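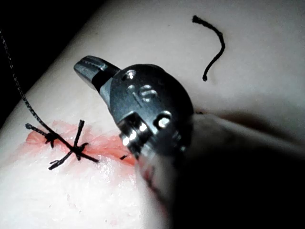

Instrument over a practice pad for tissue work.

In July the regional government decided that the small health center in Rirkby will close its night service. From 20:00 until the morning there is no doctor in the village now, and for any problem we must go to Vunness, 45 kilometers by the mountain road. I have lived here for seven years and I never wrote about politics on this blog, but this time I want to write something.

I should say first how the decision was made, as far as I understand it. The regional council votes the health budget in one block, so our mayor, Giuliana Cáceres, could not vote against only one part of it. She is not even a member of the council. She was invited to speak for a few minutes before the vote, and she used them well, I think. She asked what a person with chest pain at three in the morning should do. The councilor for health answered that the ambulance in Jurnau "covers the territory." This word, covers, I have heard many times since then, and I still do not know what it means in minutes.

The government says that the nights were quiet and that the money will go to the hospital in Vunness. I read the report they published, all 19 pages of it. It speaks a lot about efficiency. It has one paragraph about the distance and no paragraph about winter, when the pass at Ospina is closed for snow and the road becomes even longer. My wife laughed when I told her this, and then she did not laugh.

I want to be fair. I come from a country where the health service was much worse than this one, and I know that a region cannot pay a doctor for every village. My neighbor, who voted for this government and will vote for it again, told me that people here prefer to complain than to pay. Maybe he is a little right. We talked about it over his fence for a long time and we are still friends.

But I would like that somebody had come here before the decision. The councilor came after, in a clean car, at eleven in the morning, when the center was open and everything looked normal. He shook hands in the bakery. When a woman asked him about the night service, he said that the door is always open for dialogue. I was buying bread and I said nothing, and I am still angry with myself for it.

The town hall is collecting signatures to ask for a new vote in the council. The paper is at the front desk and also in the pharmacy. You need to bring your identity card, and foreign residents can sign too. I asked twice to be sure, and then I signed.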